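**To:** zembridge-brick-sorters
**Subject:** Re: Used bricks by the box - wash first or sort first?

On 6/28/20, Tsegereda Sisay wrote:

> Hello everyone,
>
> I bought a mixed box of used bricks from the Ellis warehouse sale, around 3,000 pieces, and it is now in my hallway. They smell like a basement. There is also dog hair, a lot of it, and the usual coins and crayons.
>
> Two questions before I begin.
>
> 1. Do you wash everything first and then sort, or sort first and wash by type? My kitchen is small and I do not like the idea of the whole lot drying at once.
>
> 2. If you sort first, is it by color or by shape? My daughter says color. I started by color with the last box and I gave up at the dark grays.
>
> I would like to keep perhaps half and sell the rest at the Jarow swap in October, if it happens this year.
>
> Thanks,
> Tsegereda

Hello Tsegereda, hello all,

I have bought seven boxes from Ellis over the years, so I have made most of the mistakes already. I will try to answer in order, and then I add something about the yellows and the whites, which you did not ask.

## Wash or sort

I do a rough sort, then wash, then a fine sort. The rough sort is quick. I take out everything that must not go in water: anything with a battery box, a motor, a cord, printed paper or a sticker that I want to save. I also take out the garbage, and the bricks from other makers if I recognize them. For this I don't look at color at all.

Please do this part outdoors or with the window open if there is dog hair. I put an old bed sheet on the floor, pour out one portion, and at the end I can shake the sheet outside. Wear gloves the first time. I once found a fish hook.

For washing I use a mesh bag with a zipper, filled less than half, in a tub of warm water with a little dish soap. Warm means that I can keep my hand in it without thinking. Hotter water can bend the thin plates, and a bent baseplate does not come back flat, I have tried with books and with prayer. I let the bag stay in the water for one hour, move it around with my hands, change the water, and rinse until there is no more foam. For the basement smell I add a cup of white vinegar to the last water but one. It works well for damp, and less well for cigarette smoke.

About drying: you are right that the full lot at once is too much for a kitchen. I do one bag in the evening and the next one when the first is dry. Spread them on a towel in a single layer, studs down, with a fan on low. The water hides inside the tubes on the bottom of the 2x4 bricks. If you close them in a box too soon, the smell comes back and you start again.

## Color or shape

Shape. Your daughter will not agree, and mine did not either.

The reason is in the eyes. A red plate in a pile of red parts is hard to find, but a red plate in a pile of plates of many colors is easy. The old list page from Wallden explained this better than I can, but I think it is offline now. If somebody has a copy, please send it to me.

I start with only a few groups: bricks, plates, slopes, wheels and everything round, figures, and "I don't know." After that I split a group only when it does not fit in its container anymore. The "I don't know" group is always the biggest and one must accept it.

The one exception is for selling. At the Jarow swap, people with small children buy by color, and they like big plain bricks in bright colors. So the large bricks that I plan to sell I do sort by color, at the very end. Yellow goes first, every year.

Containers are a question of taste. Most people on this list like clear plastic drawers. I prefer something wide and open, with high walls, where my whole hand goes in. A divider is good to have, because then the checked pieces and the unchecked pieces can live in the same bin. Metal is noisy, and your neighbors will know that you are sorting, but it wipes clean quickly and I don't mind scratches on it.
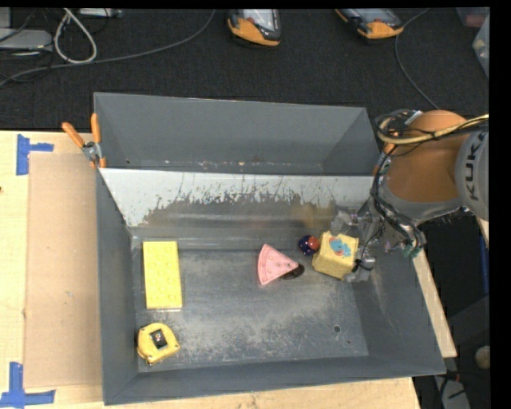
## Yellowed whites and tired yellows

You will find old whites that have become the color of tea, and light grays with the same problem. Some people put them in hydrogen peroxide (the 3 percent kind from the drugstore) and leave them in the sun. I have done it. The color gets better, but it needs patience, and in my experience the parts went a little yellow again after two winters. I do it only for parts that I keep, and I tell the buyer if I sell one. Keep it away from printed pieces, and from your good shirt.

Real yellow bricks are more difficult to judge, because the change is small. I put the doubtful one beside a yellow that I know is good, near a window and in the morning. Under the kitchen lamp they all look fine to me. If it looks orange or dull next to the good one, it goes into the play box.

## What I charge

In the last swap I sold mixed clean bricks by the bag, 19 dollars for a big freezer bag, and wheels separately. Figures I do not put in the bags. Perhaps others here have better numbers - I had the impression that I was too cheap, because I was finished before lunch.

If you need mesh bags, I have two that I don't use and I can bring them the next time I drive through Zembridge. Write to me directly for this, please, so that we don't fill the list.

Also, please tell us if you find any of the old train wheels in the Ellis box. I am still missing the ones with the metal axle.

Best regards,
Jozef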